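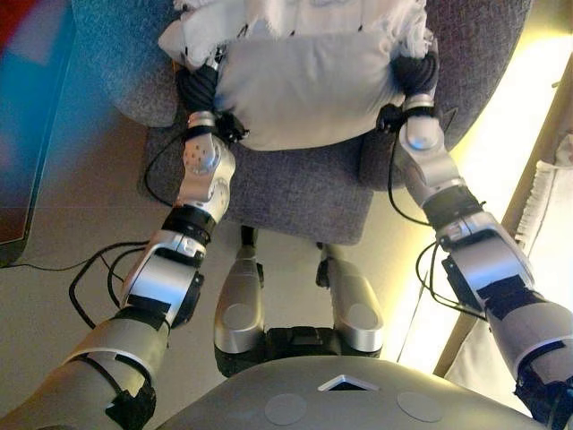

Reading > Short Fiction > Rooms

The Chair at Lirby House

Residents are reminded that the gray armchair in Room 18 remains reserved. The white pillow is to lie squarely on the seat, and the fringed blanket over the back.

The office has kept this rule for 60 years. In February a letter came from Skesow, unsigned, asking if the chair still faced the door. The office replied that it did, and ordered a second cup.

Filed under: Very Short Stories

Recent stories
The Grelleldale Ferry
Notice to Tenants
Eight Spoons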